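Can a machine do the dishes yet, or do I keep doing them?
Asked in Home & Workshop, Lonside Community Help

My household has asked me to find out whether we can buy our way out of the washing up. I don't mean a dishwasher, we have one, it does everything except get the things in and out of itself. I mean arms. Cups, chopsticks, the odd wine bottle after a long week.
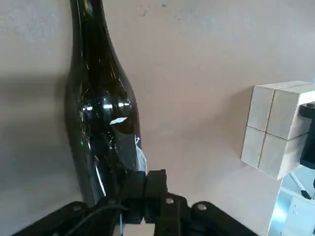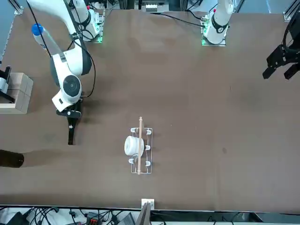

Posted by teatowel_tyrant
Friday, September 3, 2021 — 1,529 views

My budget is $2,636, which was going to be a holiday. I've seen the Camenzind videos, where everything is sped up and the music does most of the work. Has anyone at home or in a small shop got a robot that puts a cup on a rack without being watched like a toddler near a pool? Happy to hear about second-hand gear.

prusar_owner_2
Short version, no. Longer version, I have a Prusar arm in the shed and it's very good at one job, moving the same part from the same tray to the same jig. Shift the tray by a thumb's width and it grabs air with total confidence. Dishes are never in the same spot twice. Glass is the worst of it, as dark or shiny stuff throws reflections and the cameras get ideas. A bottle is at least a decent shape to grip. A chopstick is thin, rolls, and you only find out you've missed it when the gripper closes on nothing.
Your budget gets you an arm of sorts. It does not get you the months of fiddling, and you'd want two arms for anything that has to be held while something else happens to it.

gumboot
get a teenager

kettle_and_vice
Teenagers have the same problem with glassware and cost more to run.
I'd split the question up. In a shop, yes, plenty of chores are done by machine already, so long as you rearrange the shop to suit the machine. At home you'd be rearranging the kitchen, and I've tried moving one drawer in ours — never again. I paid $1,190 for a used Melturura gripper kit last November and it can stand a cup upright on a good day. The colour of the bench seems to matter. I haven't worked out why, so if anyone has one of these going on a dark benchtop, please message me.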